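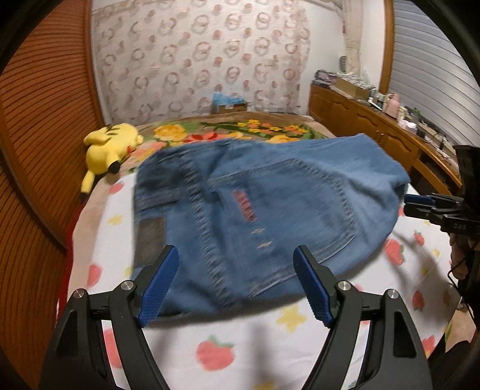

Jeans on the bed between the open jaws, blue pads fitted. Second gripper at right.

July – Posted by the Handling Group, Prodari workshop
Filed under: Lab Notes / Faults and Safety
2 min read

Subject: Left jaw failing to release on denim folding task.

The fault was first noted at 2:15 p.m. during the fold-in-half sequence. The operator released the trigger and the right jaw opened as commanded. The left jaw stayed closed on the seam for 5 seconds, then opened without further input. Work continued, which was contrary to procedure. The fault returned on the next two attempts, and on the second of these the operator reached in to free the cloth by hand while the unit was still powered. The jaw opened during this contact. No injury resulted. The event has been entered as a near miss.

Inspection on the bench at Rurnon:

Pivot pins on the left linkage turned freely. No play found. Pads clean and firmly seated. Trigger signal normal on the log for all three attempts. Return spring on the left side measured 7 mm short of free travel at full close. Lint was packed behind the spring seat, dark blue, most likely from denim. The right side had a small amount of the same.

The spring seat was cleared and the jaw cycled 15 times on a folded towel with no delay. It was then cycled on the jeans, gripping across the thick seam. One slow release, under a second. The fault is therefore reduced but not closed. The spring may have taken a set – the Farkum stock is the older type and should be compared against a new one before any conclusion is written up.

Actions:

1. Unit withdrawn from use until the spring is replaced on both sides.
2. Power to be cut at the switch before any hand enters the jaw area. This applies to short interventions as well.
3. Stop at the first failed release. Do not repeat the attempt to confirm.
4. Spring seats to be brushed out after each session with denim, toweling or fleece.

The Iglesias checklist covers pads and cables only and makes no mention of the springs. A revision has been requested. Log files for the three attempts are in the shared folder under "left release".

Open item: whether cable drag on the left side adds to the delay. Not tested.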